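Nevside promises a fall single, again

Nevside say they have a new single coming in September. Fans of the duo may want to wait before clearing space on their playlists. The same song, "Pellach," was promised last spring, and before that it was meant to open an album that has yet to appear.

Singer Marlene Aguiar and producer Anderson Araújo announced the release in a newsletter this week, along with a run of 10 club shows. Only four of the shows have venues attached. Tickets for the rest are "coming soon," a phrase the band's followers have read before. 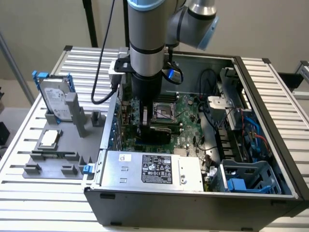 Aguiar calls the track "the most honest thing we've ever made," which is also what she said of the last one. The newsletter says it was cut down from 66 demos, all written on a single home computer, and that the two swapped out nearly every part of the machine before they were happy with how it ran. Anyone who has had a desktop tower lying open on its side on a workbench, with no processor in the socket, knows how an evening can go that way. Whether it makes for a better chorus is another matter. The 15-second clip posted with the announcement is mostly drums and a low synth line, with Aguiar's voice coming in for two words at the end.

Then there is the deluxe edition. For $149, buyers get the single on vinyl, a lyric book and a seat at an online listening party. That is a lot of money for one song and a B-side -- a remix by Silvana Trindade, whose work on the Fashola EP was the best thing about it.

Hanan Ghanem, who runs the small label Drulard, said the date is firm this time. "The masters are done and the sleeves are at the printer," she said. Asked about the album, she said there was "nothing to share yet."

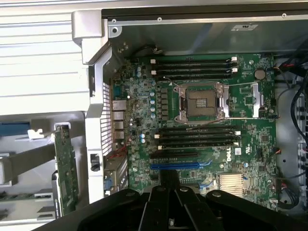
An empty processor socket on a Dell motherboard, with memory slots on either side.

Opening for the duo on all confirmed dates is songwriter Isla Nisbet, who put out a record last winter with no newsletter and no deluxe edition. It is worth hearing while you wait.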